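Workshop notebook: sorting bench, Sivora cell, entry 56 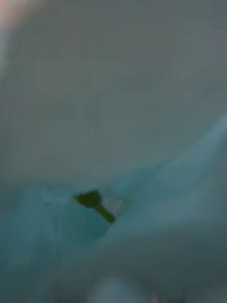

Duan workshop, August

Entry made by Dilwyn Prydderch. Copy to Oddur Kragh and to both shifts.

The Sivora cell has now taken over the first pass on bench 3. Staff at that bench no longer lift each small part from the tray themselves. They load the tray, release the cell and deal with whatever it sets aside. The second pass and the final check remain manual, as agreed in July.

Wrist view during the close approach is very soft. A small olive-green item can be made out against the teal, broader at one end and with a narrow straight stem, but its edges are not sharp enough to say from the view alone what the part is. There is a bright fleck close to the tip of the stem. Operators are reminded that the wrist view is not to be used for identification at this distance. Parts are to be identified at the bench, by eye, and entered on the Bilo sheet as before.

Points raised by staff at the shift meeting:

The cell has handled over 1000 parts since it was put into service. The early shift reports less strain in the hands and wrists. The late shift reports that the work has become more tiring in a different way, as attention must be held for long periods with little to do. Both remarks have been passed to O. Kragh.

Two operators asked whether the rota could alternate between bench 3 and the packing side within a shift. I support this. At present a person may spend the whole shift minding the cell, and the old skill of sorting by touch will be lost if it is not practised.

Pay grades are unchanged. The title "sorter" stays on the rota until the new wording has been settled with staff.

The stop button is within reach when seated but awkward when standing at the tray side. Teketti have been asked to quote for a second one.

To do: ask O. Kragh for a decision on the rota. Clean the wrist camera window and compare the view at the same height. Reprint the Bilo sheets – the last batch has the columns in the wrong order.

D.P.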